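# Una tarde en Talus hablando de pedreras, botas y pan con tomate

Llegué tarde, claro. El autobús de Ternitz me dejó en la parada de abajo y subí la cuesta con la grabadora en una mano y un cruasán en la otra, así que cuando la dueña de Talus me abrió la puerta yo no podía ni decir buenos días. Ella se rió, me puso un vaso de agua delante y soltó: «Tranquilo, que la montaña espera».

Para quien no la conozca: Talus es una escuela de senderismo pequeñita que enseña, sobre todo, a caminar por terreno suelto. Pedreras, canchales, morrenas, todo eso que a los demás nos da pánico. Ella me pidió que no pusiera su nombre («que luego mi madre lo busca en internet») y aquí se respeta.

Le pregunté por qué alguien se especializa en piedras que se mueven. «Porque me caí», me contestó. Fue en agosto, bajando de un collado facilísimo, y se pasó el resto de las vacaciones con la pierna en alto leyendo novelas malas. «Me dio rabia. Llevaba toda la vida subiendo montes y no sabía bajar. ¡Casi nadie sabe! La gente se echa para atrás, clava el talón con la pierna tiesa y reza».

¿Y qué hay que hacer, entonces? Se levantó y me lo enseñó en medio del pasillo -- rodillas blandas, pasos cortos, el peso encima de los pies, los brazos un poco abiertos. Yo la imité y casi tiro un perchero. «Eso es el miedo», dijo, muy seria, y luego le entró la risa otra vez.

Los cursos duran 2 días y nunca pasan de 20 alumnos. El primero se queda abajo, en una ladera con 432 metros de desnivel que ella se sabe de memoria; el segundo suben a una canal más seria, por encima de los 1.000 metros, y allí se practica cómo separarse para no tirarle piedras al de abajo. «Eso es lo que más me cuesta que entiendan. Quieren ir juntos charlando, y en una canal o vas muy pegado o vas muy lejos de la línea del otro».

De material hablamos un buen rato (me temo que es culpa mía, me encantan las botas). Ella lleva unas Gunnlaugsson de caña media que ha mandado resolar más veces de las que quiere confesar. Bastones sí, pero sin meter la mano en la correa cuando hay piedra suelta. Y polainas cortas, que a mí siempre me han parecido de abuelo. «Pues el abuelo no para cada diez minutos a sacarse chinas de la bota», me dijo. Touché. 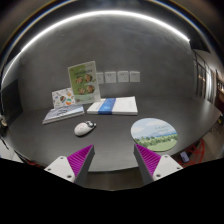
Le pregunté también por el teléfono, porque en esos valles la cobertura es un chiste. Tiene la línea con Bitel y dice que en el collado llega algo, a ratos, si te subes a la roca buena. Por eso deja siempre escrita la ruta y la hora de vuelta antes de salir, en papel, a la antigua. «Y si cambio de plan, bajo a avisar o no cambio de plan».

Ya con la grabadora apagada sacó pan con tomate y me contó que este otoño quiere montar un curso solo para gente que ha dejado la montaña por un susto. Iría despacio, sin cumbre, con mucho rato sentados mirando la ladera. Le dije que me apuntara. Me miró los zapatos -- unas zapatillas de lona, lo admito -- y me dijo que primero pasara por la zapatería.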